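# Hirden Shape Blocks

Small, bright blocks for sorting, stacking and lining up on a table. Sold by Wurnila in sets and as single replacement pieces. Wurnila also stocks the Grønli play board, a flat wooden surface made to go with them.

## The blocks

Hirden blocks are plain geometric shapes in solid colors. There are no letters, numbers or faces on them. The color goes all the way through the plastic, so a chipped corner does not show up as a pale spot.

The sides have fine grooves that you can feel with a fingertip. They give small hands something to hold on to, and they keep a block from sliding too easily when it is nudged by the one next to it. The grooves are part of the surface and are not a coating. They do collect crumbs and modeling clay, so see the cleaning notes further down.

The full set has 24 blocks. The small set has 6 and is meant for one child, or for trying the blocks out before buying more. Both sets come in a cotton bag with a drawstring.

## The board

Any flat table will do, but a board keeps the blocks in one place and can be carried off at the end with everything still on it. The Grønli board is made of light maple-colored planks joined edge to edge. Knots and streaks in the grain vary from board to board, and we do not sort for them. If you want a very even surface, tell us in the order notes and we will look through what is on the shelf. 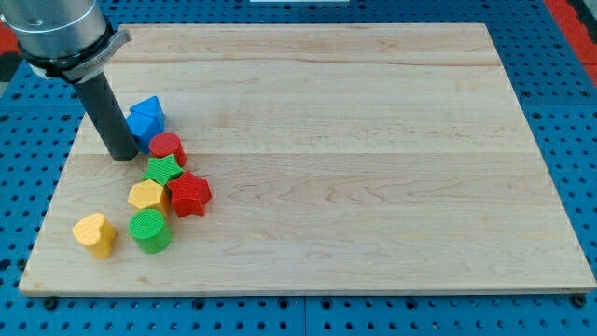 Oda Eklund wrote to ask whether the seams between the planks catch the blocks when they are pushed across. She uses two boards with a mixed age group, and the younger children push everything before they pick anything up.

The seams are sanded flush before the oil goes on, and a new board should feel level under your hand. Wood moves with the seasons, though, and a board kept near a radiator can develop a slight ridge. A light pass with fine sandpaper along the seam takes it down. Wipe off the dust and put on a thin coat of oil afterward. If a seam opens up enough to see through, send the board back and we will replace it.

## Using them

Start with a few blocks and leave the rest in the bag. A loose group at one side of the board leaves open space to move pieces into, and that is enough for most first games: put the blue one over here, find the red one, make a row.

The pointed shapes do not stack with anything on top, so they end up as roofs. Cylinders stand well on end. Laid on their sides they roll, and the board has no rim, so expect to pick a few up off the floor.

Evanthia Raptis has written a sheet of 20 short activities for the full set. It is printed on both sides and goes in the bag. Loose copies can be ordered at no charge if yours gets lost.

## Cleaning and storage

- Blocks: warm water, dish soap and a soft brush. An old toothbrush works well in the grooves. Let them dry before they go back in the bag.
- Do not put the blocks in the dishwasher. The heat can warp the flat faces.
- Board: wipe with a damp cloth and dry right away. Do not soak it.
- Oil the board when it starts to look dry. Food-safe mineral oil is fine.
- Store the board flat or standing on its long edge. Leaning it at an angle for months can bend it.

## Ordering and returns

Sets, single blocks and boards ship from our Clelstead warehouse. For single blocks, give the shape and the color. Colors can differ a little between batches, and blocks made before April may look slightly darker next to new ones.

Unused items can be returned within 90 days. The bag does not have to be sealed, but all the pieces need to be in it. Boards that have been oiled or sanded at home cannot be returned unless there is a fault in the joints.

Page updated 26 September 2019.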